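Showing a robot how: your questions answered

6 min read
41 shares · 17 comments

We get a lot of messages about the table tasks at Fellutlow, and a good many of them ask the same things, so we've gathered the answers on one page. If you're coming to Rorley for your first session, read the parts on slow hands and on stopping before you arrive. The rest can wait for the kettle.

Do I need to know how to program?

No! You need two hands and a bit of patience. You hold a pair of small copy arms, one in each hand, and the big arms do what the small ones do. Squeeze the trigger and the gripper closes. Let go and it opens. Most people have picked up their first cup before we've finished explaining how.

So am I just driving it?

While you're recording, yes. Every movement you make is saved together with what the cameras saw at the time. Later on, the learning software goes through all those recordings and tries to work out what to do with its arms when the table looks a certain way. Your driving is the lesson. The first time you watch Dong (that's our two-armed robot) reach for a bowl on its own, a little wobbly, with the exact approach you used yourself the week before, it's a lovely feeling.

How many goes does it need?

More than you'd think. We have 892 good recordings of the table-clearing task so far and we're aiming for 3,000. It's a big pile of crockery to move, but we had a robot doing something recognisable long before this point, and each new batch has made it less easily confused when things are put down in odd places.

How long is one recording?

The longest we keep is 93 seconds. If you're still chasing a fork by then, stop, reset and start another. A session is 12 recordings, then a break. You can do a second session after that if your wrists are happy.

Can't I just grab the arm and move it?

You can, and we love doing it that way for some jobs. Hand guiding means the motors go soft and you push the arm through the movement yourself. It's brilliant for wiping, opening a drawer, anything where you want to feel the contact. The trouble with a two-arm table task is that you have to stand right in among the things you're moving, and your own arms end up in the camera view. A robot that has learned to look for your sleeve isn't much use once you've gone home. So we guide by hand for single-arm work and use the copy arms for everything on the table.

Which arm should I use?

Whichever is nearer. Left-hand things with the left arm, right-hand things with the right, and for anything in the middle please choose one and stick to it for the whole session. If half the recordings go left and half go right for the same mug, the robot can end up dithering between the two. Passing something from one gripper to the other is allowed, and great fun, but only on tasks where the sheet says so.

What do you mean by slow hands?

Move as if you were carrying a full bowl of soup. New people tend to dart, pause, think, then dart again, and the robot learns the pause along with everything else. Decide what you're going to do before you press record. Then do it in one steady go, a touch slower than feels natural. If you need to think, think between recordings.

I dropped something. Is the recording ruined?

Probably not! If it's still on the table and you can pick it up again, carry on and do exactly that. We're always short of recoveries, and they're some of the most useful lessons you can give. If it has gone on the floor, end the recording and mark it with the red button. Don't climb under the table while the arms are live.

What's hardest to pick up?

Cutlery, by miles. A mug has sides, a bowl has a rim, but a fork lying flat gives two gripper fingers hardly anything to get hold of. Come straight down from above, halfway along the handle, and close gently. When the fork is on a plate you've got the height of the plate to help you, so take it from there if the task sheet gives you the choice. Plates are best taken at the edge, with one finger under and one over.

Do things have to go back in the same place each time?

Please don't! Shift the plate a bit. Turn the mug so its handle faces another way. Swap the bowl to the other side now and then. A robot that has only ever seen one layout learns that layout and gets lost the moment somebody lays the table differently. The one thing we ask is that everything stays where both arms can reach it.

Should I tidy the room first?

Only the tabletop. Bags, boxes and coats can stay where they are. Real kitchens have stuff in them, and we'd like the robot to get used to ignoring it. Keep your feet and any cables clear of the arms, though.

How do I stop it?

Let go of both triggers and lift your foot off the pedal. The arms hold still. For anything more urgent there's the big stop button by your right hand, and you will never be told off for pressing it.

What software do you use?

Recording and playback both run through Stirnov, which we've used since the single-arm days. It shows you each recording straight afterwards, so you can keep it or bin it on the spot. Be strict with yourself. A smaller pile of good recordings beats a big messy one every time, and we've binned plenty of our own.

Will I get to see it work by itself?

Yes, at the end of each month we run the newest version and anyone who has recorded is welcome. December's run starts at 4 pm. It's noisy, it's slow in places, people cheer at spoons. Come along!

What will be on the table in my first session? 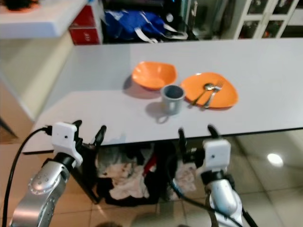 By the Fellutlow table team, Rorley | December

The starter set: an orange bowl, a grey mug, and an orange plate with a spoon and fork on it. Begin with the mug, which is the friendliest thing to grip, then the bowl. Leave the cutlery until you've got a few recordings behind you. The task sheet has the order for clearing, and a blank column for anything you notice along the way. Please do fill it in, we read every one.

17 comments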